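Notebook, payments bench
21/05/2024

Back at the offline wallet after a week of being pulled onto other things, and very pleased to be back, I must say. Writing this up at more length than usual so that Dzifa can pick it up while I'm away, and so that I can make sense of it myself later (my last entry on the Pida build was four words and an arrow, which helped no one, me included).

Where we are. The wallet holds blinded tokens, signed by the test mint on Ponetti, and the idea is still that two phones with no signal can pass a token between them and settle up afterwards, without the mint learning who paid whom. The blinding itself is fine. I went over the signing code again this morning with a large pot of tea and found nothing I'd want to change, apart from a variable called "thing2" which I'm afraid is mine.

The trouble is still double spending when both halves of a payment come back online at nearly the same moment. I ran the full batch again, 1314 payments, and 3 of them settled twice. Same as before the holiday, and maddeningly not the same three! Dzifa's guess is that the mint checks the spent list, goes off to verify the signature, and only then writes the token down as spent, which leaves a lovely little gap for a second request to walk through. I think she's right. The signature check takes longer than the lookup by a good margin, so the gap is wide enough to matter.

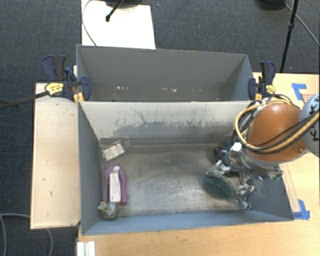 So the plan is to write the token down first, marked as pending, and verify second. If the signature turns out bad we clear the mark. My worry with this (and I said so to Dzifa at some length over lunch, poor woman) is that somebody could send in rubbish with a guessed serial number and hold up a perfectly honest token while we're busy checking. The serials are long enough that guessing is hopeless, but a shopkeeper who has seen a serial is another matter. A short expiry on the pending mark ought to cover it. I've put in 430 milliseconds for now, purely to have something to test against, and it wants proper thought before anyone relies on it.

Piroska, if you're reading this: the Flekia branch has the old order of checks, so please don't merge it over mine. I've left yours alone.

Other bits. The recovery phrase screen in Baptista still loses its place if you turn the phone sideways halfway through. Not urgent, but it would frighten me if it were my money. I also had a go at change-making, where you pay with a larger token and get smaller ones back, and got as far as deciding that the change must be blinded by the payer before it leaves their phone. Sketch is on the back page, with apologies for the handwriting.

Next: rerun the batch with the pending mark on, first with both phones on one network and then on 2 separate ones. Then ask Piroska whether the September trial still wants change-making at all, as I'd dearly like to know before I write any more of it.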